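Mitavau: a little dataset of dental recall reminders

Hi, and thanks for having a look. I'm Demyd Yurchenko. I run the front desk and most of the computers at a small dental practice called Nakcombe Dental, and Mitavau is the dataset I put together out of our reminder messages. It started as a spreadsheet I kept for myself and it got out of hand (as spreadsheets do), so I've cleaned it up and put it where other clinics can use it.

What's in it

There are 2,867 reminder messages, each one sent to a patient who was due for a checkup and clean. Every row has the text of the message, how it went out (text or email), the time of day, the rough age band of the patient, and what came back. A fair few people never reply to anything, so don't be surprised by the number of blanks in the reply column. Of the lot, 881 got a written answer, and those answers are in here too, with the private bits taken out.

The replies are my favourite part! People tell you all sorts when you ask if they'd like to book a clean. They're moving house, they've got a new baby, they're scared of the scaler, they want to know if the hygienist they saw last time is still around. I've tagged each reply with a reason if one was given. The tags are plain words like cost, nerves, timing, pregnancy, moved away and happy to book. One reply can carry more than one tag.

Files

reminders.csv – the messages, one per row
replies.csv – the answers, joined to the first file by message_id
tags.txt – the list of reason tags and what I meant by each
changes.txt – notes on what I've fixed between versions

We're on version 2 now. The first version had the morning and evening times muddled for anything sent by email, so if you grabbed that one, please bin it and download again.

How the messages were written

I wrote most of them myself. The rest came from templates in Fokell, the booking software we use, and you can spot those by the column called source. Mine tend to be longer and friendlier, with the dentist's first name swapped for [DENTIST]. The Fokell ones are short and a bit stiff. I've left spelling mistakes alone in both, mine included.

Privacy

Every patient in here said yes to having their messages shared in this form. I asked at the desk and by letter, and anyone who said no or didn't answer was left out. Names, phone numbers, street names, workplaces and kids' names have all been swapped for square-bracket labels. Ages are in bands only. Dates are cut back to the month, so you'll see February but never which day.

My colleague Dovhaniuk read through 521 of the replies a second time to check the tags and look for anything personal I'd missed. We disagreed most over nerves and timing. Someone who says "maybe after the holidays" for the third time running could be either, and we settled on timing unless they said they were worried. If you'd sort them differently, go for it, the raw text is all there.

Things to watch out for

It's one practice in one town. Our patients lean older, and we see a lot of families who have been coming for years, so the tone of the replies is chummier than you might get at a big city clinic. Kids under 16 don't appear at all, as their reminders go to a parent. Everything is in English.

Please don't use it to guess anything about a person's health. A reply tagged pregnancy only means that somebody mentioned it, and plenty of people wouldn't mention it to a receptionist. It's also no use for working out who needs treatment – there's nothing clinical in any of the columns.

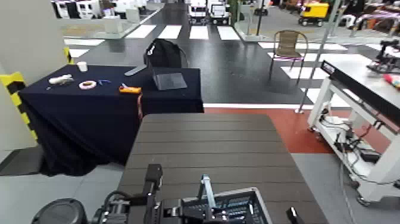

Slatted table, with a cloth-covered table behind

Using it

You can use Mitavau for whatever you like, paid work included, as long as you say where it came from and don't try to work out who anyone is. "Mitavau reminder dataset, D. Yurchenko" is plenty for a credit. I'd love to hear what you do with it, especially if you find wording that gets nervous patients through the door.

Known problems

A handful of emails have the signature stuck to the end of the message text. Some emojis have turned into question marks on the way out of Fokell and I haven't found a way to get them back. The age band is missing for people who joined us before we asked for it on the form.

If you spot something else, open an issue and paste in the message_id. I get to them in the evenings, once the desk is closed and the phones have gone quiet.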